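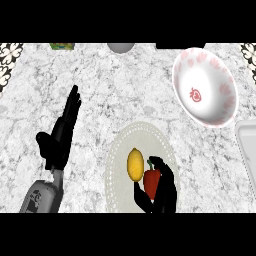
«A la masa madre no le hables, dale de comer»

Última actualización: lun 11 abril

Me planté en la panadería Casetti a las seis, medio dormida, y la panadera ya iba por la segunda hornada. ¡Y cantando! Le pregunté por su famosa masa madre (la llama Talix, no quiso contarme por qué) y se echó a reír. «Tiene más carácter que yo, y en octubre se me pone perezosa».

Hace 185 panes los sábados, con 2 harinas. «La de centeno me da guerra, pero los clientes me la piden y yo encantada». ¿Y el horno nuevo? «Todavía nos estamos conociendo». Me fui con una hogaza bajo el brazo que no llegó entera a casa.

Imprimir | Enviar por correo

Usamos cookies propias y de terceros. Aceptar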